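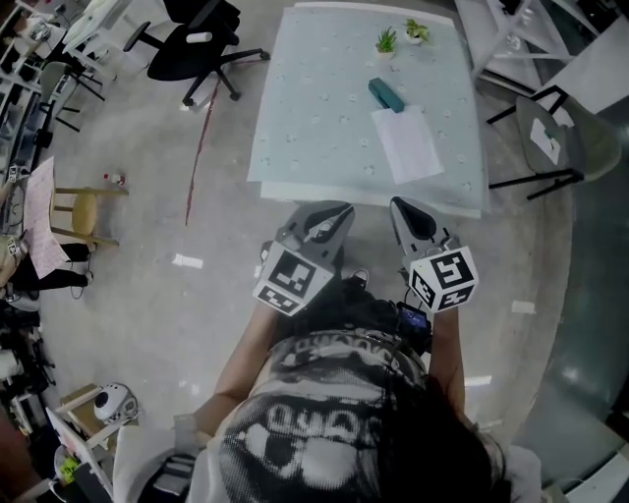
How Does a Picture Get Onto a T-Shirt?

Look in your dresser drawer. Is there a shirt in there with a dinosaur on it, or a team name, or a big silly face? Somebody had to put that picture there, and the way they did it is one of the coolest tricks in the whole world of printing!

It starts with plain cloth

Most T-shirts are made of cotton, the fluffy white stuff that grows on a plant. Machines clean the fluff, twist it into long yarn, and knit the yarn into cloth. Knitting makes tiny loops, and loops can stretch. Pull gently on your sleeve and let go - boing!

What is a screen?

Lots of shirts are made by screen printing. The screen is a piece of very fine mesh pulled tight over a frame, a bit like the screen on a window but with much smaller holes. The printer blocks up some of the holes and leaves the others open. The open holes make the shape of the picture. If you have ever used a stencil to draw a star, you already know the idea!

Squish and pull

Now comes the fun part. The shirt goes flat on a board and the screen comes down on top. The printer puts a big blob of ink at one end and drags it across with a rubber blade called a squeegee (say it out loud, it's a great word). Ink squishes through the open holes and lands on the cloth. Lift the screen, and there's your picture!

At the Vadbridge print shop they can make 500 shirts for the town fun run in a single morning. One year they stopped at 439 because they ran out of size small!

One color, one screen

Every color needs its own screen. A shirt with only black ink needs one. A picture in red and blue needs 2, and they have to line up just right or the blue will be sitting on top of the red. Fancy posters from the Godmont art fair have used so many colors that the printers had to number their screens to keep them in order.

Why doesn't it wash off?

Heat! Many shirt inks stay gooey until they get very hot. The shirts ride through a long dryer on a moving belt, and the ink sets and grips the cloth. After that it can go through the wash again and again. Turning the shirt inside out first helps the picture stay bright.

Try it yourself

You can print with half a potato. Ask a grown-up to cut a simple shape into the flat side, brush on some fabric paint, and press it onto an old shirt for a slow count of 30. Put cardboard inside the shirt so the paint doesn't soak through to the back. Letters come out backward - so carve them backward to begin with!

Benida Kids' Corner | Contact us | Copyright Benida | Back to top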